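Destitz wrist camera kit with compliant fingers: usable for loading a dish rack?

Posted in Grippers and End Effectors by Polat, March 18, 2023

We are evaluating the Destitz kit (wrist camera, two soft-faced fingers, calibration software) for placing plates in a plastic rack. The sales sheet says the slot finder works on "any regular fixture." Our rack is one color all over and the base is an open grid. With the default settings the slot finder returns lines in the base as often as it returns pegs. Is this a tuning problem or the wrong product? The trial license runs 21 days and I have used 18 of them.

Sadgate

Return it. We had the older version and support took forever.

Undatis

Mostly tuning. The default profile looks for edges and ignores height, so a grid under the pegs gives it too many candidates. Turn on the height filter and set the floor above the base. Then limit the search to 2 rows at a time, near rows first. From a low wrist angle the far pegs close up in the image and the spacing estimate gets worse with distance.

Also check the finger mask. It is off after a fresh install, and without it the fingertips get scored as part of the fixture.

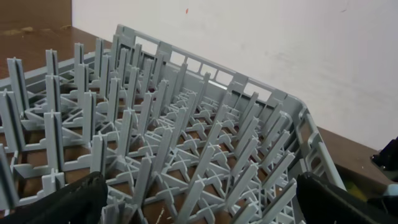

Undatis
Moderator, Grippers and End Effectors

Gray rack on a brown table, both fingers in view at the near side. The table shows through the base, so a color threshold alone will split the grid into small pieces. The pegs also have a cross-shaped ridge near the top, and I would leave that out of the template until the plain blade matches reliably.

I would not buy the kit for cycle time. My last log has 1,058 slot searches, and the height filter added up to half a second to each. If that fits your budget, ask Destitz to extend the trial and rerun with the mask on.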